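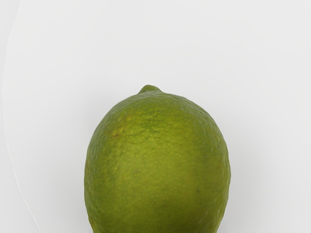 Guides > Simulation > Perception checks > Testing a grasp detector before you trust it

Most grasp detectors look excellent until you ask them awkward questions. Fedach, the one we use at Endau, reported a confidence score for every object we gave it, and for a while we took the score at its word. Don't. Run these checks first.

1. Fix the random seed and save the scene file. If you can't load the same layout twice, you can't compare anything.

2. Run the detector on the wrist view with the arm parked. Store the raw output as well as the filtered list. The default filter drops everything below 800 points, and a small fruit can vanish without a warning.

3. Turn the target on its vertical axis and run again. A lime is nearly the same from every side, so the suggested grasp should barely move. If it swings about, the detector is probably reading the shading.

4. Send the arm to the top grasp at low speed and stop at first contact.
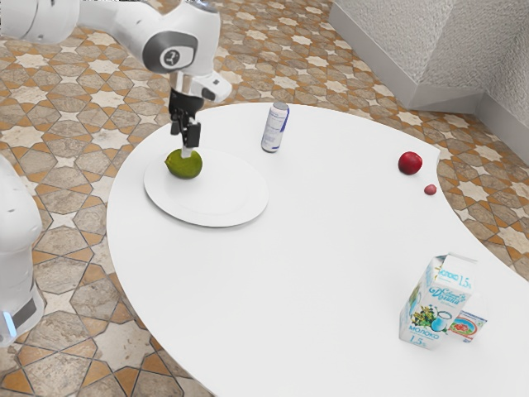 Compare the fingertip position with the one the planner asked for. Our limit is 4 mm. Prothero logs both, but it stamps them from different clocks, so line them up by hand or you will blame the wrong module.

5. Repeat with the other objects left where they are. A score from a bare table says very little about a table with a milk carton on it.

Afshin Jafarzadeh ran 3000 trials in January and found the score told him almost nothing about the contact error. The Sekis plugin claims to fix this — I have tried 2 releases and would still keep step 4.

Last edited 28 July 2020. The settings for step 2 live in the detector's config file, under "filter".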